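Floors, cards and the Balten swap shelf
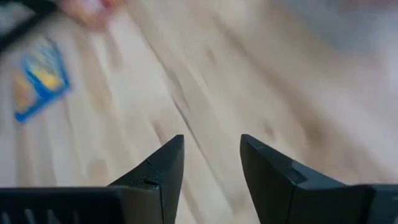
Pale planks, and a blue-edged card or packet that still needs picking up.

Quick one this month, running behind as usual. The Endville floor clear-up starts 11th May and goes for 2 weeks. Same idea as last spring - everything that lives on the floor gets picked up, sorted, put somewhere sensible. Small flat stuff first. Cards, packets, leaflets, the odd seed envelope. It slides under things and then you find it at Christmas.

How it works. One room a day, smallest room first. Pick up, don't sort as you go - drop it all in a box and sort at the table afterwards. Azadeh Babaei did her whole downstairs this way and reckons 14 minutes a room, though she has no kids at home and a very tidy dog.

On light wood floors, sweep along the boards, not across. Grit sits in the seams. Damp cloth after, wrung out hard, no puddles please. If you have the old Magaña boards in the upstairs flats go easy, the finish is thin by the doors and it wont take scrubbing.

Anything you don't want goes on the swap shelf at Balten. Playing cards, trading cards, craft bits, unopened packets all fine. Opened food no. Loose batteries no, we had a bag of them in May last year and had to take them to the depot ourselves. Shelf took in 287 items last time and Esmaeil Rostami would like to see 600, so have a proper look under the couch.

Esmaeil also has boxes to lend, the flat kind, ask him at the desk. Bring them back folded. Two are still out from the Rusik sale, you know who you are.

Sorting table is up by the side entrance untill the end of the clear-up. Bring a marker if you have one, ours are dried out.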